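Home | Forums | Gardening | Vegetables | New posts

Tomatoes leggy again, what am I doing wrong?

negin_s
Hello all. I sowed my tomatoes in February, as my aunt Touran always did, and they are now very tall and very weak. They stand on the kitchen window in Banddale, which faces east. I have 11 plants, and two of them have already fallen over. Should I bury the stems or begin again?

pastholm_plot91
Bury them, right up to the first true leaves. They will root along the stem. February is too early without a lamp, in my opinion.

opoku
I don't agree about February. I sow then every year and mine are fine. The problem is the warm kitchen. Move them to a cooler room.

pastholm_plot91
You have a south window, opoku, you told us so last spring. She has an east one.

opoku
True, but I had an east window before, in Besance, and it worked there also. Cool nights, less water.

negin_s
Thank you both. My kitchen is warm, I must admit, and I have watered every day. Is that too much?

opoku
Yes. Lift the pot, and if it feels heavy, wait.

negin_s
So I will bury the stems this evening and put the pots in the hallway, where it is cooler. There is less light there, so I am a little afraid of that. 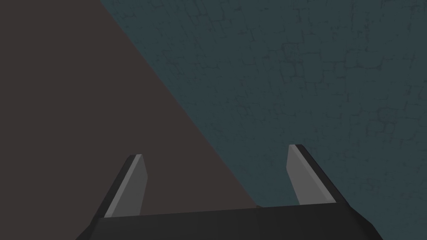
Maybe I will carry them back to the window each morning, and only use the hallway for the night. I will write again when I see new leaves.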